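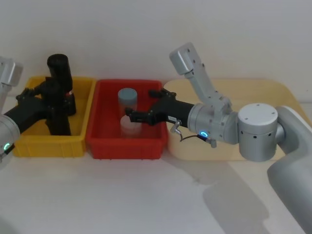
Yellow and red plastic trays beside a wider beige one on a white tabletop.

Cindlow Questions Time-Saving Claims for Color-Coded Home Storage

Review of 358 household diaries finds little to back up the promises on the box

RIDSTEAD, February 11, 2019 - Shoppers who bought color-coded trays and bins this winter in the hope of a calmer home may want to hang on to the receipt. Cindlow, an independent consumer research office, today released a review of the claims made for color-coded storage and found that most of them rest on thin evidence or none.

The review, titled "Sorted?", looked at sales material for home storage sets sold in stores and online. Many of the sets promised to save time. Others promised less stress, better habits in children or an end to lost keys. Cindlow wrote to nine sellers and asked what their claims were based on. Most sent back customer comments. One sent a link to its own catalog.

"A tray is a fine thing to put stuff in," said Yi-chun Peng, lead author of the review. "We have no quarrel with trays. Our quarrel is with a label that says you will get your mornings back. Whose mornings? Compared with what? We asked, and we are still waiting."

To see how the products hold up in daily use, Cindlow collected diaries from 358 households in Ridstead and Skerkstead over 30 days last October. Part of the group used storage in different colors, with a color for each person or each type of item. Part used plain containers with no color system. The rest changed nothing and wrote down how long they spent looking for things.

Households with plain containers reported spending a little less time on searches than households that changed nothing. Households with a color system did no better than those with plain containers. In homes with young children, several diaries noted that the colors became a fresh source of arguments, mostly over who got red.

Cindlow cautions that its own numbers should be read with care. Diaries are filled in by tired people at the end of the day, and a month is a short time to judge a habit. People who agree to keep a diary about clutter may also be tidier than their neighbors to begin with. The office makes no claim that color coding fails in every home. Its point is that sellers are charging for a benefit they have not shown.

The price gap is real enough. Sets sold as a "system" or "method" usually cost more than the same pieces bought loose, even where size and material matched. The extra money often pays for a printed chart, a sheet of stickers and a booklet. Few households were still using the chart when the diaries ended.

One claim came up again and again in the sales material: that people "find things twice as fast" when items are sorted by color. Cindlow traced the line through more than 100 web pages, many of them repeating each other word for word, and did not find a study behind it.

"Somebody wrote it once and it sounded right," Peng said. "It may even be true for a few people. But you can't put it on a box because it sounds right."

The review also looks at Villanueva, a storage range that dropped its time-saving claim after an early draft was shared with the company. The new label lists the size of each tray and says which ones stack. Cindlow calls this an improvement, though it notes that the price has stayed the same.

For people who are thinking of buying, the office has some plain suggestions. Clear out first and shop second, as many diary keepers ended up with empty containers. Measure the shelf. Try a shoebox or an old baking dish in the same spot for a week or two and see if anyone uses it. If you like a color, buy it for that reason - and don't pay extra for the theory that comes with it.

Cindlow is asking sellers to keep their test results on hand and to show them to any customer who wants to see them. A follow-up review will look at label makers and subscription decluttering plans, where the office says the promises are larger still.

"Sorted?" is free to read at the Cindlow office in Ridstead and at the public library in Skerkstead. Printed copies can be requested by mail. The diary form used in the review is included at the back, along with the questions sent to sellers and the replies that came in.

About Cindlow
Cindlow checks everyday claims made about household goods. It takes no advertising and accepts no free products from the companies it reviews.

Press contact
Yi-chun Peng, Cindlow, Ridstead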